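Jurance Buffet Beverage Dispenser
Owner's Guide, Section 4: Cleaning and Descaling

We know, cleaning is the part of the guide most folks skip. Please stay with us for a few minutes, though! A dispenser that gets a good wash after every event will pour nicely for years, and the whole job is quicker than you might think once you have done it a time or two.

Before you begin
You will need mild dish soap, a soft sponge, a bottle brush, two clean towels and a small dish for the loose parts. (The tap washer is about the size of a shirt button and loves to roll under the refrigerator.)

CAUTION: Let hot drinks cool for at least an hour before you take anything apart. Never lift the container off its base while there is liquid in it.

Daily cleaning

1. Place a pitcher under the spout, open the tap and drain off whatever is left. Iced tea and cold coffee should not sit in the container overnight, even in a chilly November kitchen.

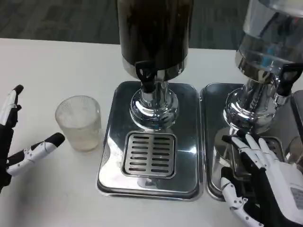 2. Lift off the lid and set it to soak in warm, soapy water. Don't use water straight off the boil, as it can cloud the container over time.

3. Pour in a quart of warm, soapy water and let half of it run out through the tap. Work the lever open and shut a few times while it runs, which helps loosen any sugar caught inside.

4. Go around the inside with the bottle brush, paying special attention to the bottom, where tea likes to leave a ring. Rinse with fresh water until you see no more suds, and then rinse once more for good measure.

5. Wipe the metal parts with a damp towel and buff them with the dry one. Please, no steel wool or scouring powder! The scratches will not come out.

NOTE: If your model came with a drip tray, empty it whenever you refill the container, and wash it in the sink at the end of the day. Dry it well so you don't get water spots.

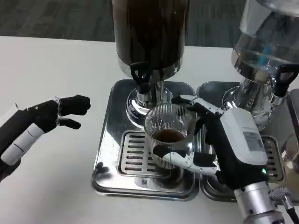
Monthly descaling

1. Mix one part white vinegar with three parts water and fill the container a third of the way.

2. Run a cupful through the tap, close it and leave the rest to stand for 17 minutes. (Go ahead and have a sit-down yourself.)

3. Drain, rinse twice and taste a little of the last rinse water. If you can still taste vinegar, rinse again.

4. If the tap drips afterward, take out the washer and check it for cracks. Replacement washers are sold in pairs as part no. 1743.

Leave the lid slightly open during storage so that the container can air out.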